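3.2 Stripes, wear and the reading of small cloths

Striped cloth turned out to be the most rewarding part of the Løken material. Of the 40 household textiles we studied, many were plain squares cut down from larger pieces, and it would be easy to pass over them on the way to the embroidered work. We think that would be a great loss! A simple stripe is a record of decisions: how far apart the lines should sit, whether they follow the weft, and how much care went into keeping the distance even from one edge to the other.

Earlier work on the region (Wallin 2000) sorted striped cloths by color alone. Gunvor Wallin's groups are still useful, and we keep her names for them, but color fades and spacing does not fade with it. A dark ground with thin pale lines can look very different after years of washing, while the rhythm of the lines stays readable. For this reason we describe each cloth first by its spacing and only then by its ground color.

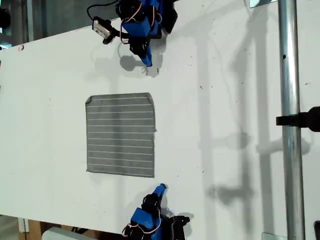 Figure 2. Gray square with fine white horizontal stripes, laid flat on a white board. Note the turned upper-left corner.

Edges deserve the same attention. Few small squares lie perfectly true, and a corner that curls or an outline that wanders can say something about how a piece was cut, stored or handled. We did not press or steam any cloth before recording it. Signe Engström, who catalogued the Seltusard loan in March, followed the same rule, so the two groups can be compared directly.

The comparison brought a lovely surprise. Eight of the cloths from Seltusard share a spacing that we had met only in the Divden parish inventory, where it is called "narrow church stripe" — a term we had taken to mean a width of ribbon. If the inventory is in fact describing woven cloth, the pattern was known on both sides of the valley well before the mill opened. We return to this question in Section 4, together with the yarn counts and the two account books that mention dyed wool by weight.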